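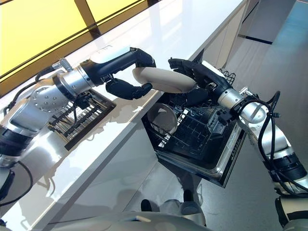 *Counter by the window, Tinlow*

**Said "I'll hit another one" instead of "provisional". What should my score have been?**

Posted 21 August 2025 in Rules and Handicaps · 1,579 views

**pushfade**

Monthly medal at Flarstead, stroke play. On the 6th I carved my drive into the trees on the right. It wasn't out of bounds but I didn't like my chances of finding it. I said "I'll hit another one" and put that down the fairway. Never said the word provisional.

We found the first ball inside the three minutes, sitting up on pine needles. I picked up the second and played the first, got it on the green in three and two-putted for five. My marker was happy with it. After the round a bloke in the group behind told me the first ball was dead as soon as I hit the second, and that I might be disqualified.

The card was already in. I asked at the counter and got two different opinions. Is he right? And would it have been any different in the Rirkum matches, where we play singles?

**Enache_Left**

Wouldn't worry about it. Everyone knew what you meant and you found your ball. We play it that way in our group all the time.

**shortgrass**

I'd ignore the reply above for a medal round. The bloke behind you was right.

Rule 18.3b says that before you play the ball you have to announce it as a provisional. You need to use the word or otherwise make it clear that you're playing provisionally under that rule. "I'll hit another one" doesn't do it, and neither does "I'm reloading". It makes no difference what your marker thought you meant.

So your second ball was in play under stroke and distance. That's one for the first drive, one penalty, and the second drive is your third stroke. Your next shot should have been your fourth, with the ball on the fairway.

When you played the ball from the trees you played a wrong ball. In stroke play that's 2 penalty strokes, and the strokes with the wrong ball don't count. You also had to fix it by going back and finishing the hole with the second ball, replaced where you picked it up. If you don't do that before teeing off on the next hole, it's disqualification. In a Stableford you'd only lose the points for that hole.

In singles match play it's loss of hole — you carry on at the next tee.

Ring the club and tell them what happened. They'll sort out the result.

**pushfade**

Thanks. I've rung them and I'm out of the medal. The galling part is that the second ball was 237 metres down the middle. I've got the Rirkum singles in January, so I'll be saying "provisional" loudly until then.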